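4. Adding lyrics and cover versions to a song entry

This section applies to Kakska Songbook, desktop edition. Before you start, the song must already have an entry in your library (see section 3). An entry with no title cannot hold lyrics.

4.1 Entering the lyrics

1. Open the library and select the song.
2. Click Edit, then the Lyrics tab.
3. Paste or type the text. Leave one blank line between verses.
4. Mark the start of each chorus with the word Chorus on a line by itself. The program repeats the chorus in the printed sheet wherever the word appears again without text under it.
5. Click Save.

Note: Text pasted from a web page often carries hidden line breaks. If the sheet prints with double spacing, click Clean Text and save again.

Caution: Clean Text also removes chord symbols typed above the line. Enter chords after cleaning, on the Chords tab.

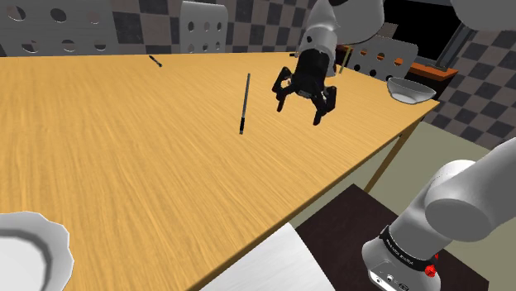

Source: Forsyth Render Library

4.2 Linking a cover version

A cover is stored as a separate entry and linked to the original. Do not type the second performer into the Performer field of the original - the search will then return both recordings under one name.

1. Create a new entry for the cover.
2. In the Version field, choose Cover.
3. Click Link to Original and pick the first entry from the list.
4. If the words differ, clear the box marked Use Original Lyrics and enter the changed text.
5. Click Save. Both entries now show a link mark beside the title.

An original can be linked to any number of covers. A cover can have only one original. To record a medley, use the Medley type described in section 6.

Translations are handled the same way, with Translation chosen in the Version field. The language must be set by hand.
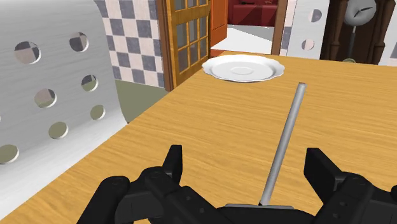
If the original does not appear in the list, it is probably stored in another library. Libraries on a Beltton shared drive are read only until they are unlocked, and a locked library is left out of the list.

4.3 Timing the lines

Timed lyrics scroll during playback. An audio file must be attached first.

1. Open the Timing tab and press Play.
2. Press the space bar at the first word of each line.
3. To correct a line, select it and press the left or right arrow key. Each press moves the line by 5 hundredths of a second.
4. Click Save Timing.

Note: Lines closer together than 2 tenths of a second are merged on screen. The stored text is not changed.

Caution: Replacing the audio file deletes the timing. Export it first with File > Export Timing. Titles in the export are cut to 45 characters.

4.4 Known limits

Timing files made with the Clurham import tool before the May update open without their last line. Run the import again to restore it. Right-to-left text can be stored and printed but not timed.

Section last revised 2022-11-30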